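4.2 Changes to the work at Wakcombe

Before November, staff on the soft goods bench at Wakcombe sorted and put away returned items by hand for the whole shift. Two-arm cells now take part of that work. We logged 116 interventions by the two operators on the day shift, most of them for blankets and other loose fabric.
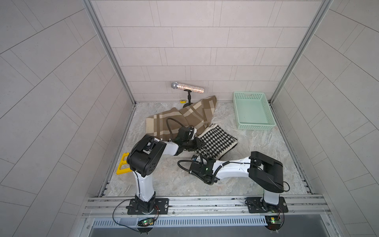
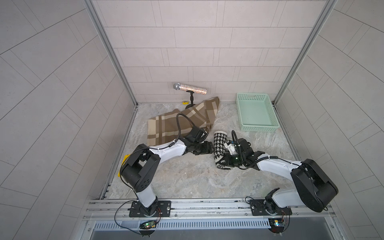
Figure 2. Arms at work in a tiled cell, with a plaid blanket and a houndstooth item.

Both operators said they lifted less and watched more. One missed the handling -- she had judged wear by touch -- and asked for a bench job every second hour. Sullwood, the site owner, agreed to this on 2nd February. Pay grades did not change.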